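Pre-session walkaround, collection table 2 – Mottram room
Date: 28/08/2019
Checked by: Wilma De Graaf
Operator on shift: Callum Pilkington
Task set: lamp handling, two hand-held grippers

Key: **OK** / **FIX** (before the session starts) / **WATCH** (fine for today, look again next time)

## Table and rails

- [x] Rails tight at every joint – **OK**. Callum went over them with the hex key first thing and they feel great. No wobble even when you lean on the table.
- [x] No sharp ends on the rails at sleeve height – **OK**
- [x] Board flat, corners not lifting – **OK**
- [x] Board clean – **WATCH**. A few small dark marks on the white. They don't hurt anyone and I'd rather have them in the examples than scrub the surface with something slippery.
- [x] Floor tape still stuck down – **OK**

## Grippers

- [x] Jaws open and close fully, left – **OK**
- [x] Jaws open and close fully, right – **OK**. Much smoother than last week! The new spring was worth the wait.
- [x] Marker plates firm, no play – **OK**. Wiggle them by hand, don't just look. A plate that shifts halfway through a session spoils every example after it, and we lost 40 that way on the Clomness set.
- [ ] Left gripper cable clear of the operator's lap – **FIX**. It was hanging over the near edge, where an elbow could catch it. Clip it to the table leg. *Done before start, WDG.*

## Lamp

- [x] Cord not nicked or pinched – **OK**
- [x] Cord runs off the far side, away from both hands – **OK**
- [x] Base sits flat – **OK**
- [x] Shade and neck secure – **OK**
- [ ] Unplugged at the wall for grasp-only runs – **FIX**. Found it live. Please check this one yourself each time, even if the last person says they did it.

I stayed on for the first runs because I wanted to see how the new start positions looked, and I'm really pleased. Callum is coming in low on the base with one hand and keeping the other one ready, so the shade never takes any weight. Slow approach, steady wrists, no bumping the lamp along the board to line it up.
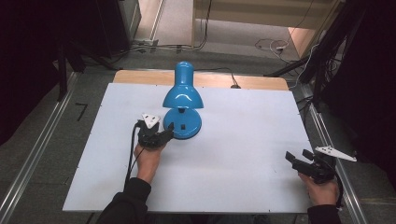 Keep varying where the lamp starts, though. The Grurnport learner got very good at one spot and hopeless everywhere else, and we only need to move the thing a hand's width between runs to avoid that. Turn it as well, so the switch isn't always facing the same way. Failed grabs stay in, marked as failed – they are some of the most useful examples we have.

## Floor and surroundings

- [x] Walkway to the door clear – **OK**
- [ ] Cables behind the table – **WATCH**. Still a tangle. Nobody needs to step back there during a run, but I'd love to see it bundled before November.
- [x] Stands stable, feet fully spread – **OK**

## Operator

- [x] Sleeves snug at the wrist – **OK**
- [x] Break after every 8 runs – **OK**. Callum sets a timer, and I'd like the other table to copy him.
- [x] Knows where the stop button is – **OK**, pointed to it without looking up.

Last good example saved to the Skirus store before this check: 2921. Start the next one with a fresh calibration and write the new plate readings on the back of this sheet.

Cleared to run. WDG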